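# How a Robot Learns Where to Walk

People are good at walking on bumpy ground. You see a loose stone and your foot goes somewhere else. You feel a board bend a little and you step more gently. A walking robot has to learn all of this.

At the Koubek trail project, we wanted to know if a robot could learn to tell one kind of ground from another by looking ahead. The trail we used is near Veston. Part of it crosses an old wooden footbridge, and then it turns into dirt and gravel. 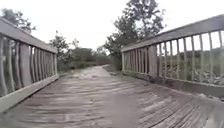

**By the Koubek Trail Team, robot researchers**

A bridge is a good test. The boards are flat, but there are seams between them, and the railings look very different from the bushes and trees. The robot's computer has to work out which parts are floor and which parts are not.

To teach it, we used a method called *learning from labels*. First we collected 600 pictures of trails. Then people colored in each one on a screen. They used one color for "safe to step on," one for "go slowly," and one for "stay off." The computer studied the colored pictures and looked for patterns.

Next came the test. We gave it 136 new pictures that it had never studied. It had to color them in by itself, and we compared its answers with ours.

On wooden decks, it picked out the safe ground correctly in 90 out of every 100 tries. Gravel was harder. A gravel path can have stones on it and more stones beside it, so the edge is not a clear line.

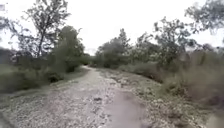

Laddale wrote to us: why not just tell the robot to stay away from all stones? We tried that rule early on. The robot stopped at the start of the gravel and would not go any farther, so we took the rule out.

Now we are trying something else. The robot will also use sensors in its feet. If the ground slips under a foot, it will remember what that ground looked like and be more careful next time. The first walks with the new sensors are planned for July.

**Words to know**

- **Label:** a note that tells a computer what is in a picture
- **Sensor:** a part that measures something, such as light or pressure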